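Trial notebook, peas and other things
May 4, 2019

Right, the module trays first, before I lose the scrap of paper. 189 pea seedlings up across everything, which is far better than I deserved after leaving the propagator lid off overnight. Ernau is miles ahead. It came through first, it's stocky, it's a good dark green and there's hardly a gap in the trays. Ferri is sulking. The ones that have come up look perfectly healthy but there are whole rows with nothing doing, and when I poked a finger into one of the blank modules the seed had gone to mush. So either we watered too much at the start or that packet was old (I did find it at the back of the drawer behind the twine, so draw your own conclusions).

I've resown the blanks in Ferri with seed from the newer packet and marked those modules with a dab of white paint on the rim. PLEASE don't move the painted ones in with the others, whoever is tidying! I know the trays look messy. They're meant to.

Soaking: half the seed of each was soaked overnight and half went in dry, same compost, same depth. I've always soaked peas, my gran soaked peas, and I was fully expecting to write a smug paragraph about it. Well. In Ernau I can't see any difference now. The soaked ones were up a day sooner and the dry ones have completely caught up. In Ferri the soaked half is the bad half. I'm not going to say soaking rots old seed on the strength of one packet, but I'm not soaking the resown ones either.

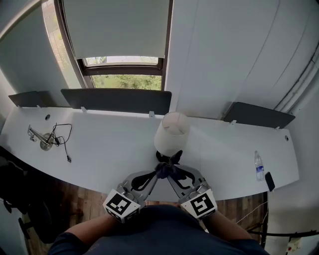
Navy cloth in the grippers, lamp behind, at the long white desk.

Compost next. The bag we opened in the middle of the sowing is much coarser than the first one, great lumps of bark in it, and I sieved it by hand for two trays and then lost the will and used it as it came. Seedlings in the lumpy stuff are every bit as tall. They do lean a bit more, I think because they've shoved their way round something on the way up, but a pea that's going to be tied to a stick by June doesn't need to stand to attention now. I'm not sieving again for peas. For lettuce, yes, and for the celery if we ever get round to it.

Feed. I know some of you are keen to get the Flunent going on everything straight away and I'd like us to hold off. Peas this size have got all they need in the compost, and the one tray that had a drink of it by mistake (mea culpa, wrong can) has gone soft and leggy compared with its neighbours. Could be the position, it's the tray nearest the door and always stretching for the light, so I've swapped it with the one at the back to see. Keep the Flunent for the tomatoes and the cucumbers once they're in their final pots. The green can is plain water. The one with the bent spout is feed. I've tied a bit of red wool round the handle so that even I can't get it wrong.

Mice! Something has been along the end of the bench at Furnness and had a very selective supper. It dug out the seeds at the corners and left the little papery skins on the surface like someone eating pistachios. Only Ernau, mind you, it stepped right over the Ferri to get there. I've put wire mesh over the trays and weighed it down with tiles, and I've moved the spare seed out of paper envelopes into the old biscuit tins with the lids taped. If you take a tin, tape it up again after. Holly leaves were suggested too and I've got nothing against trying them, they just have to be fresh enough to prickle.

Now the bed outside. It's still cold at the bottom end where the wall shades it until lunch, and you can feel it if you push your hand in. The top end is lovely, crumbly, full of worms, ready to plant as far as I'm concerned. So my plan is to plant in two goes. First lot goes in at the top as soon as they've had a few days outside to toughen up, second lot at the bottom when the soil has warmed. It muddles the comparison a bit, so each variety has to go in both ends, otherwise we'll be arguing all summer about whether it's the pea or the wall.

Spacing I've chalked out at 30 cm between the double rows. I wanted it tighter but I remember last year, picking with my arm wedged in up to the shoulder and snapping stems every time I pulled it out. Hazel sticks for the top end, netting for the bottom, mostly because we haven't enough hazel. If anybody is coppicing or knows somebody who is, I'd love another bundle, the twiggier the better. Peas can't get hold of a smooth bamboo cane, they just wave about beside it looking lost.
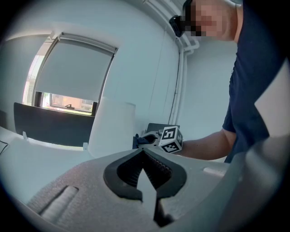

Wolfram Ackermann has been through the trays as well and thinks I'm being too kind to Ernau. By his reckoning the early ones always look marvellous at this stage and then give you everything in one glut and fall over with mildew, while Ferri dawdles and is still cropping when you've run out of freezer space. He'd also plant the bottom end straight away under fleece and not wait for it to warm.

I don't agree about the fleece, but fair enough about the glut, I've been caught that way before. We've settled on picking dates as well as total weight, so every picking gets written down with the day, even if it's only a handful that went straight into somebody's mouth. Especially those, really, or Ernau will look worse than it is, being the sweeter one for eating off the plant!

Other bits while I've got the pen:

The leeks are up like a lawn. Leave them alone till they're pencil thick.

Broad beans have blackfly on the tips already, four plants at the path end. I pinched the tops out and stood on them. The tops are nice wilted in butter if you get to them before the blackfly does.

Labels: the pencil has lasted through all this rain and the so-called permanent marker has gone. Pencil from now on, please, and press hard.

The tap by the shed is dripping again and I've put a bucket under it for now, so use that water first. New washer is on my list, under string, slug wool and more tiles.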